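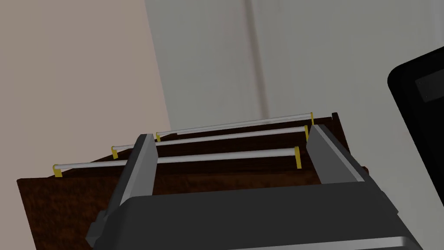
When a helper arm won't let go of a drawer

By Wajid Sial
April 7, 2023

Our Gondal arm jammed in February while opening the bottom drawer in the utility room. The drawer stuck, the arm kept pulling, and one bracket came away with its screws. Bar handles give a two-fingered gripper plenty to hold, so a stiff drawer takes the full force.

If yours sticks with the fingers shut:

Press the stop button first. Keep your hands out until the arm has been still for 5 seconds.
Switch off at the wall. Don't pull the fingers apart while it is powered.
Use the release lever at the wrist, then ease the bar out sideways.
Check every handle screw before you switch on again.

Afterwards, rub candle wax along wooden runners and empty anything heavy. I turned the pull limit down from 200 to 19 in the Sirach menu. It now gives up on a stiff drawer and beeps. Keep children out of the room while you test it.

Last updated: April 7, 2023

Comments

Gemstead: Ours did the same on a wardrobe. Longer screws fixed it.

pantryshelf: Where is the lever on the older Wivasmont ones?

Wajid Sial: Under the rubber cap, left side. You need a coin to lift it.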